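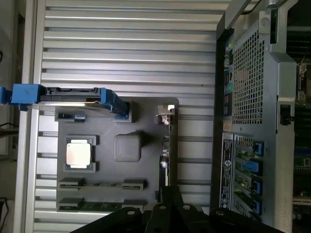 Despina Stoica would sooner see one of these arms empty a dishwasher. She put that to me after my last post, and I said I would ask the forum. So: are machines ready for bench work such as fitting cards, processors and memory, or is it still easier to pay a person?

## Replies

**t_ciobanu**

Ready for parts of it. A card in a slot is a known shape going into a known place. At Gunia we had a cell doing one connector, 500 boards a shift, and it was dull and dependable. Change the connector and you lost a fortnight.

**nuala_h**

A fortnight is generous. Ours needed five weeks, and most of that went on the tray. People price the arm and forget the fixture.

**t_ciobanu**

Agreed on the fixture. I'd still count it as ready. A bench vice is a fixture too.
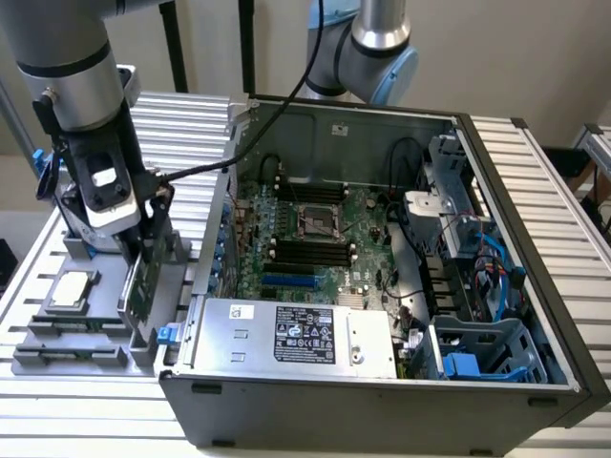
*Card upright in the gripper, lower edge in the tray slot, case on its side to the right.*

**alina.sarbu**

The tray does half the work there. Every part has a nest, so picking is mostly solved before the arm moves. Tip the same parts into a box and I would expect very different numbers.

Placing is harder. A card wants to go in square, and the last 2 mm are all force. Position control alone will bend something sooner or later.

**nuala_h**

Which is my objection. A trained person feels the card bind and backs off. The wrist sensor we bought from Drikovus could do that on paper, but the threshold had to be set again for each batch of boards.

**alina.sarbu**

Then the threshold was doing a job the controller should do. We ran roughly 200 insertions with a compliant wrist and never touched the setting. Same card throughout, I admit.

**nuala_h**

Same card throughout is the bit I'd underline. 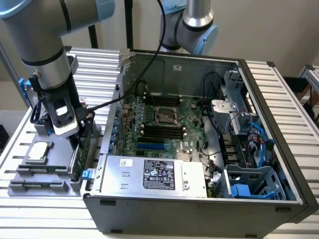 ## Back to the dishwasher

**despina_s**

My point stands. No kitchen has nests for the plates.

**t_ciobanu**

It has a rack – closer to a nest than you think. Wet glasses are the trouble.

**ileana_p**

Thanks, all. I'll try the compliant wrist on a second card type and post the force logs, good or bad. Nuala, do you still have the threshold figures per batch?

**nuala_h**

Somewhere. I'll look.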